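Prumen Classroom Simulator, club license
Reviewed after one season by the faculty sponsor, Brirnside High robotics club
Posted 9th January

Our club has 13 members and one real robot, which spent most of last season with its elbow in a box. So in November I bought the Prumen simulator, a program that lets students drive a robot arm around a pretend tabletop and break pretend things. I teach chemistry. Please weigh my opinions accordingly.

Installation took 90 minutes on the library computers, most of it spent staring at a progress bar that had reached 100 percent and was thinking it over. The manual says to restart if this happens. The manual says to restart for nearly everything, including a licensing question.

Once it runs, it's good. You get a set of household tasks, a score, and a replay you can pause and argue about. The kids skipped the starter lessons, naturally, and went straight for the cabinet task, where the arm has to take hold of a handle and open up a wooden cabinet. I assumed this would fill one meeting. We are still on it.
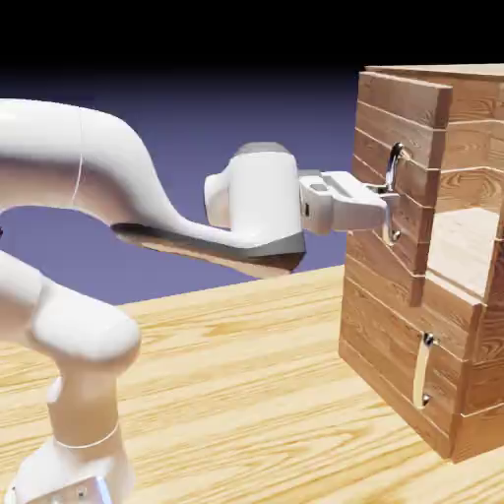
Getting hold of the handle is the part everyone brags about, and it's maybe a third of the job. After that you have to pull in the direction the thing wants to move, and keep pulling that way while every joint in the arm has its own ideas. Zyanya Valdovinos, a junior, wrote a script that gripped beautifully and then tried to leave at an angle. The simulator doesn't give you an error for this. It gives you a score of 6 and lets you work out the rest.

I came to like that. Carolina Carvalho started keeping a notebook of failed runs with a line on each about what she'd changed, and by winter break the others were copying her, which I had been asking them to do for two years with no luck at all.

The looks are a mixed bag. The wood grain is lovely, nicer than any wood in my classroom, and the metal handles shine like a car ad. Past the edge of the table there's a purplish nothing with black on top. My students find it relaxing. I find it a bit like grading at midnight.

Complaints, then. The camera controls were designed by someone with three hands. Saving a project under a name with a space in it loses the project. Support is friendly and slow - I got a very kind answer to a question I'd stopped having. And the club license covers one room, so if you meet in the library and then move to the gym, as we do, you'll be typing in the key again.

We also tried Quintela, which is cheaper and has better lessons, but the gripping felt like magnets and the kids saw through it in an afternoon. If your group is younger than ours, I'd look at that one first.

Would I renew? Yes, grumbling. We have the Skodalska meet coming up in the spring, and two of the team want to enter the cabinet event. They've asked me for more time on the computers and a better chair. I've put in for the chair.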